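**Bredness, Thursday, September 14, 2023** - Stedudum, the office supply and workplace tidying company, today opened bookings for Clear Desk, a service for small offices that want their work surfaces back. The service starts in Bredness and will reach Dravent and Kemppainen before the end of the year.

Clear Desk covers the things that pile up within arm's reach of a chair: pens, markers, clips, chargers, sticky notes and loose paper. A Stedudum team spends one morning in the office, sorts what is on each desk with the person who uses it, and leaves behind a simple layout that staff can keep up on their own.

The company tested the service in 22 offices over the summer. Writing tools were the most common complaint. Staff said they had plenty of pens but could not find one that worked, and that markers for whiteboards got mixed in with permanent ones.

Under the Clear Desk layout, pens and markers go into one upright holder per desk, placed toward the back of the surface so that the front stays free for writing and reading. Dried-out pens are taken away on the day. Spares go to a shared drawer, sorted by type. 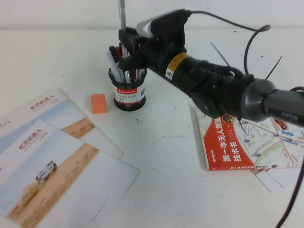 *Pens and a black-capped white marker in a black mesh holder on a white tabletop.*

Stedudum does not require customers to buy new storage. Holders, trays and drawers already in the office are used first - many workplaces have more of them than they need. Where something is missing, the team can supply a basic mesh cup or paper tray from its regular catalog at the listed price.

Bookings come in two sizes. The small visit covers up to 4 desks and one shared cupboard. The full visit covers a whole floor and includes the supply room, the printer area and the meeting room shelves. Both include a return visit after 3 months to check how the layout is holding up and to move anything that has not worked.

Offices that book a full visit in September will get the return visit for their supply room at no extra charge. Visits can be scheduled on any working day, and staff are asked only to remove private items from their desks the evening before.

**About Stedudum**

Stedudum sells office supplies and storage to small businesses from its store and warehouse in Bredness. It also runs a pen and marker collection point at the store counter, open during normal business hours.

**Contact**

Stedudum Press Desk, Bredness. Booking forms and price lists for Clear Desk are available at the store counter and by mail on request.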